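4.2 Gripper comparison on footwear and boxed items

The second set of trials compared three end effectors on the same arm, with the same wrist camera and the same controller settings. Only the gripper and its mounting plate were changed between blocks. The three were the Lundthorpe two-finger gripper with rigid black fingers, the Vulmont two-finger gripper with soft pads, and the Åberg suction head with a single cup. All three were driven through the Tramport controller, using the velocity limits given in Section 3.

We ran 2,238 grasp attempts in total. Each attempt began with the arm at a fixed home pose and ended when the item was either held 20 cm above its starting point for three seconds or dropped. An attempt was also stopped if the wrist force reading went over the limit. Stopped attempts were counted as failures, even when the item was still in the grip.

Items were placed on the floor, either alone or in small piles. Shoes were chosen because a single shoe offers several quite different places to grasp. The toe cap is stiff and rounded, the upper gives way under pressure, and the opening can be pinched by one wall. Shoeboxes and plain cardboard boxes were used as supports and as targets in their own right. We did not replace boxes that became worn, and the same ones were used for every gripper.

Figure 6 gives the wrist camera view with the two-finger gripper at the bottom and its fingers close together. The shoe is on top of a cardboard box, with a red shoebox pressed against it on one side. Piles of this type made up 800 of the attempts and were the hardest group for all three end effectors.
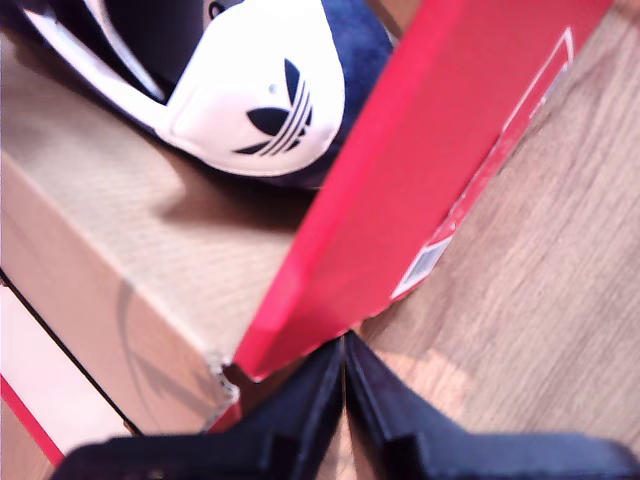
Figure 6. Wrist camera view of a piled layout: low-top sneaker with white toe cap on a cardboard box, beside a red shoebox on a wooden floor. The tips of the black gripper fingers are near the lower corner of the red box.

4.3 Results by gripper

The Lundthorpe gripper had the highest success rate on shoes. Most of its good grasps used one wall of the shoe opening, with one finger inside and one outside. Grasps on the toe cap were less reliable. The rigid fingers made contact at two small points and the shoe often turned between them during the lift. Moving the grasp point back from the toe reduced this, but the planner did not always find a clear path when a box stood next to the shoe.

The Vulmont gripper did better on the toe cap and worse in tight spaces. Its pads are wider than the Lundthorpe fingers and need more clearance on both sides. In piled layouts the outer pad often touched the neighboring box before the fingers reached grasp depth. Of its failed attempts, 245 were stopped on the force limit for this reason. We tried a slower approach speed in a short side test and saw fewer stops, but the results are left out of the totals.

The Åberg head was tested on the full item set so that the three could be compared directly. It lifted closed shoeboxes well when the cup landed on a smooth face. It was poor on suede and canvas, where the cup did not seal, and uneven on plain cardboard. Scuffed or torn patches caused leaks, and the pressure reading usually showed the problem before the lift began.

Camera errors accounted for 224 failures across the three grippers. These were attempts in which the estimated grasp point was on the wrong object or off the object altogether. Two conditions came up often. One was reflected light on glossy box faces or on the floor, which left gaps in the depth image. The other was a dark shoe upper against its own shadow, where the segmentation mask tended to spread onto the box underneath. Both affected the two-finger grippers more than the suction head, which used a larger standoff distance.

Changing grippers required a new hand-eye calibration each time. We repeated the calibration at the start of every block and again at the end. Blocks in which the two results differed by more than 2 mm were run again, and only the second run was kept.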